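Porte-revues Teten « Merner » : trois cases pour ranger ce qu'on ne relira pas

Publié le 14 avril 2025

J'ai payé 20 euros pour un objet dont la fonction consiste à tenir du papier debout. Le papier, chez moi, a toujours préféré être couché, de préférence sous autre chose. La fiche du vendeur alignait 2 512 avis, dont une bonne part rédigée par des gens que leur courrier semble rendre heureux. J'ai commandé en décembre, avec les résolutions un peu en avance.

Le montage se fait sans outil, à condition d'ignorer la notice, traduite par quelqu'un de pressé. J'ai mis une cloison à l'envers, je l'ai retirée, elle n'a pas protesté. Une fois chargé, l'ensemble ne bouge plus. À moitié vide, les revues minces s'affaissent et prennent une courbure de banane au bout de 2 semaines. Les catalogues épais se tiennent mieux, ce qui encourage à garder les catalogues.

La case du milieu est la plus pénible à vider, il faut y plonger la main entre deux piles. J'y ai donc mis les impôts. Celle de droite reçoit les garanties, dont celle d'un grille-pain Garetix mort depuis longtemps. Pour la poussière, un coup de chiffon sur les côtés, puis on renonce pour le fond.

Reste la question de la place, que Teten traite par une phrase optimiste sur « tous les espaces de travail ». Le mien est un bureau vert-jaune assez clair, et le Merner, blanc, s'y fait oublier sans effort. Le panneau latéral percé de petits trous l'allège un peu, et les séparations inclinées vers l'avant laissent attraper un dossier sans se lever. Pour les livres, en revanche, aucun progrès : il y en a encore deux empilés de travers sur la table blanche d'à côté, celui du dessus face contre table, à quelques pas de trois cases verticales. Je le rachèterais, en gris si ça existait.

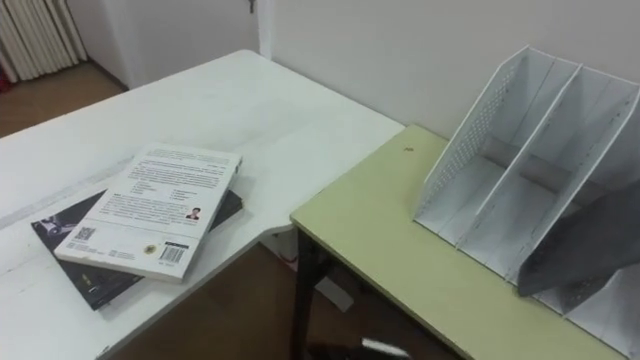
À lire aussi
- Lampe Caldeira : elle éclaire, surtout le plafond
- Corbeille à courrier Garetix, un an après
- Faut-il vraiment une étiqueteuse ?

Contact | Mentions légales | © 2025 | Haut de page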